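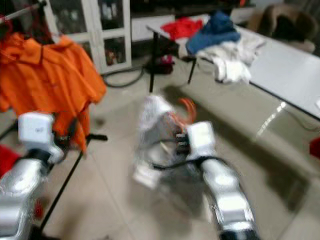
Orange shirt, hung up over the tile.

**Thread: Shirts come off the line stiff as cardboard. What am I doing wrong?**

**pegbag65** wrote:

We moved to Ostberg in January and the place has no dryer hookup. Everything gets hung indoors now. Towels I can live with, but the cotton shirts come out stiff and scratchy, and the collars are the worst part. I use liquid detergent, the amount on the cap, warm wash, 1200 spin. Fabric softener helped for two washes and then didn't. Is this just how air drying is?

**lint_trap** wrote:

Hard water. Ostberg is on the same supply as McIver and it leaves a crust on everything. Cut the detergent in half and put white vinegar in the softener drawer.

**millrace** wrote:

I disagree on the vinegar. I used it every load for a few years and the door seal went soft. The repair guy blamed the vinegar. Maybe he was wrong, but I stopped.

Half the detergent, yes. Then add an extra rinse. Most of what you feel in the collar is soap that never left.

**lint_trap** wrote:

A splash per load isn't going to eat a seal. Mine is 14 years old and still the original one.

**pegbag65** wrote:

OK, I'll try less soap and the extra rinse first and leave vinegar for later. How do you all hang shirts? I've been pinning them by the hem.

**Besham Drying Loft** wrote:

Hangers for anything with a collar. Button the top button, pull the placket straight and smooth the cuffs by hand while it's damp. Hem pinning is fine for T-shirts. Leave a hand's width between pieces or the middle ones take all day.

Before you hang a shirt, hold it by the shoulders and snap it hard five or six times. It makes more difference than any product. White cotton shows creases worst, so I do the whites first, straight out of the machine. 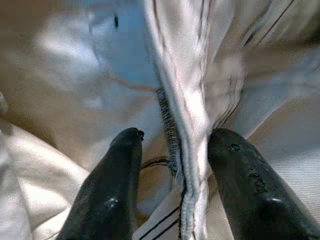
For fabric that's already stiff, pinch up a section and work it between your fingers before you iron. It loosens up fast.

**tumbleweed_17** wrote:

Or buy a fan. I ran a box fan on low at the end of the rack and drying went from overnight to some five hours. Slow drying in still air is what makes cotton go stiff. Same shirts, same water, same soap, and they came out softer.

**millrace** wrote:

Agree on the fan. Also open a window if it isn't raining — otherwise you're just moving damp air around the room.

**lint_trap** wrote:

Fan won't fix minerals. You can have all the air you want and still hang up a shirt full of lime.

**tumbleweed_17** wrote:

I'm in Lurkodport and our water is hard too. The kettle looks like a cave. The fan still helped.

**pegbag65** wrote:

Update after three loads. Half detergent, extra rinse, hangers, snapped everything first. The shirts are better, I'd say most of the way there. Towels are the same as before. I haven't tried the fan because the only outlet on that wall is behind the bookcase.

**millrace** wrote:

Towels need a longer shake and no softener at all. Softener coats the loops. It may take a few washes to get the old stuff out.

**pegbag65** wrote:

Will do. Moving the bookcase this weekend.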